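Resetting a small desk: mouse, pad, cable hole

Posted February 8, 2021

Quick one. I've had the same white corner desk since the move and it gets out of hand about every other week. Cups, mail, chargers, all of it. This is how I get it back to something I can work at. Two passes, no special products.

What you need

- a damp cloth and a dry one
- a cotton swab or two
- dish soap, a drop
- a box for the junk

Step 1. Everything off

And I mean everything. Keyboard, lamp, the Skukby pen tray if you have one (mine came with the desk, never liked it). Into the box. Don't sort yet, sorting is how you lose an hour.

Unplug the mouse first if yours has a cord. Cords drag things.

Step 2. Wipe, back to front

Start at the wall and pull toward you. Damp cloth, then dry. White tops show streaks so go easy on the soap. Curved edges collect grime on the underside of the lip, run a finger along there and you'll see.

Check by the cable hole too. Crumbs, screws, little bits of whatever end up back there and a cloth just pushes them around it. Pick them up by hand.

Step 3. Pad down, mouse to the side

Pad goes on before anything else does. Set it near the front, where your hand lands when you sit down and let your arm drop. Leave the mouse on the bare desk for now so you can shift the pad without chasing it.
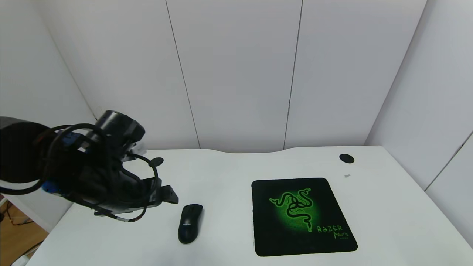
Mouse on the desk, Razer Mantis pad next to it. Small grey bit by the grommet still needs picking up.

Turn the pad so the lettering is at the bottom, reads right from your chair. Square is nice becuase you can turn it later when one side wears out, but then the logo's sideways. Up to you.

Cloth pads: lint roller, then a damp cloth if it's bad. Lay flat to dry. Not on a radiator, I curled one that way. Hard pads just get wiped.

Step 4. Clean the mouse

Swab along the gap between the buttons. Wheel too, roll it as you go. Flip it over and get the feet, theres always a ring of gunk around them. Dry cloth over the shell. Glossy ones will pick up fingerprints again in a minute, ignore it.

Step 5. Mouse on the pad

Try it. Sweep side to side as far as you normally would. If you run off the edge, move the pad, not your chair. I like the mouse parked toward the left of the pad so there's room to swing right. Lefties flip that.
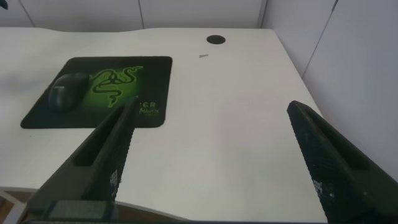
Step 6. Put back less than you took off

Keyboard, lamp. Then stop and use the desk for a day. Anything still in the box by tomorrow night goes in a drawer or the trash. Cables down through the hole one at a time, thickest plug first, or the last one won't fit.

I'll do the drawers in a separate post, they're worse.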